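## 6. Playing your discs and adding them to the Pivby film shelf

This section explains how to play a disc in the Pivby player and how to put its details on the film shelf, so that you can find it again from the sofa. Before you start, the player must be connected to the television and to the home network (see section 4).

### 6.1 Before you begin

You need:

- the player, switched on, with a steady green light
- the remote control, with batteries in it
- the disc you want to play
- your shelf name (we use **Daria** in all the screens of this guide)

**Note:** The film shelf stores only the details of the film, such as the title, the director and the length. It does not make a copy of the film. You must still put the disc in the player each time you want to watch it.

### 6.2 Setting the region

Discs are sold for different regions of the world. The player leaves our workshop in Enham set to region 2. If all your discs were bought in the United Kingdom or in Europe, you can go directly to 6.3.

1. Press **Menu** on the remote control.
2. Choose **Disc**, then **Region**.
3. Type the service code 2421 and press **OK**.
4. Choose the region with the up and down arrows.
5. Press **OK** again and wait until the player has restarted.

**Caution:** The region can be changed only 6 times. After the sixth change the player stays in the last region and we cannot reset it. If you own discs from two regions, please decide first which ones you watch more often.

### 6.3 Playing a disc for the first time

1. Press **Open**. The tray comes out.
2. Lay the disc in the tray with the printed side up. For discs with two printed rings and no picture, the side you want to watch must face down.
3. Press **Open** again. Do not push the tray with your hand.
4. Wait for the disc menu. Older discs can need up to 17 seconds.
5. Choose the language and the subtitles in the disc menu, and start the film.

If the film begins without a menu, press **Top menu** one time. Some discs from before the year 2000 have no menu at all, and then you change the sound with the **Audio** button and the subtitles with the **Sub** button.

### 6.4 Adding the film to the shelf

1. While the film is playing or paused, press **Shelf**.
2. The player looks for the title. When it finds more than one, you see a list.
3. Choose the right title. Please look at the year also, as many films have been made again with the same name.
4. Choose **Add to Daria** (or your own shelf name).
5. If you wish, give the film a place, for example "living room, second row". The place can have up to 40 letters.

Box sets are added one disc at a time. When you have added the second disc of a set, the player asks if you want to keep the discs together. Answer **Yes**, and the set will be shown under one title.

**Note:** A horror film or another film for adults can be hidden from the shelf. Open the film details, choose **Who can see this**, and set a PIN. Write down the PIN in a safe place.

### 6.5 When the title is not found

Small films, festival discs and films made by friends are often not in the list. You can enter them by hand.

1. Choose **Not in the list**.
2. Type the title, the year and the director. Only the title is required.
3. Choose a colour for the cover.
4. Press **Save**.

Extra discs with interviews or deleted scenes can be entered in the same way. We advise to begin the title with the name of the main film, so that they stand next to each other.

### 6.6 Bringing a list from Quansah

If you have kept your collection in the Quansah program, you can bring it over with a USB stick. Save the list as plain text, put the stick in the front socket and choose **Shelf**, then **Bring in a list**. The player accepts up to 2000 titles in one list. A longer list must be divided in two files.

**Caution:** Do not remove the stick while the green light is blinking. The list can be damaged and you would have to save it again on the computer.

Text of this section: Rigoberto Huamán. Checked on the player by Orlando Sotelo, November. 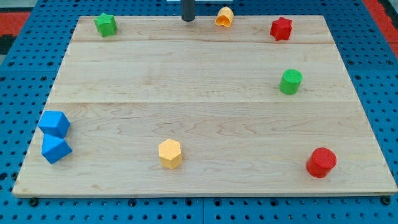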